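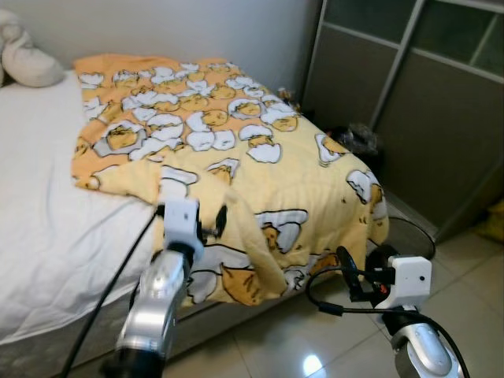 How a Bed Is Put Together

A bed looks like one thing, but it is a stack of things. Each layer has its own job, and once you know the jobs, making a bed gets a lot easier.

The base

At the bottom is the base. It holds everything else off the floor and lets air move underneath. Some bases are made of slats, which are long strips with gaps between them. Others are covered in cloth and look like a big box. The gray side you can see under the white sheet is part of a bed base.

The mattress

On top of the base goes the mattress. Many mattresses have metal springs inside. A Callodero spring mattress in a child's size has 585 springs, and a large one for two adults has 3000. Each spring is pushed down by the part of you lying on it, so your hips sink in a little and your ankles hardly at all. Other mattresses have foam inside, which is full of tiny air bubbles.

The fitted sheet

A fitted sheet is the one that wraps around the mattress. It has elastic sewn into its corners or all the way around the edge. Elastic is stretchy thread or ribbon that wants to go back to its short shape. It grips the mattress from underneath, and the sheet stays on when you roll over.

Why does a fitted sheet still get wrinkles in the middle? Cloth is made of threads that can bend and slide. When you move, your weight drags the cloth one way and leaves extra cloth somewhere else. The extra has nowhere to go, so it stands up in small folds. Pull from the sides and most of them go flat again.

The pillow

A pillow fills the space between your head and the mattress. Inside there may be feathers, foam, or a fluffy material called fiberfill. After a night of sleep the filling is squashed into lumps. Hold the pillow by two corners and shake it — the air goes back in and the lumps break up.

The blanket

Your body makes heat all the time, even when you are asleep. A blanket does not make any heat. It traps air, and your body warms that air up. A thick, puffy blanket traps more air than a thin one.

Blankets come in all kinds of patterns. The yellow and orange one has lazy egg yolks on it, lying in their cracked shells. A pattern that repeats is useful when you make the bed. If the characters run in straight rows along the side of the mattress, the blanket is on straight. If the rows slant, it needs a turn.

How to spread a blanket

1. Find two corners that are next to each other and hold one in each hand.

2. Stand at the foot of the bed. Lift the corners high so the blanket comes up off the mattress.

3. Bring your hands down quickly. Air gets caught under the cloth and makes a big bubble. While the bubble is there, the blanket can slide easily.

4. Let it settle, then walk to each side and look at how far it hangs down. Pull the longer side up until both sides match.

5. Smooth out what is left with flat hands, starting in the middle and moving to the edges.

A big blanket can be heavy, and short arms may not reach across. Ask someone to take the other side. With two people you can each hold two corners, and step 3 works much better.

When to wash what

Sheets and pillowcases touch your skin, so they get washed most often. Once a week is a good habit. Blankets can wait longer. Look for the small label sewn into a seam. It has a picture of a tub, and the number in the tub or the dots inside it tell you how warm the water can be.

Words to know

Elastic: stretchy material that pulls back to its first size.
Fiberfill: fluffy stuffing made from very thin plastic threads.
Seam: the line where two pieces of cloth are sewn together.
Slat: a long, thin strip that helps hold up a mattress.

Written by Mirjam Leemans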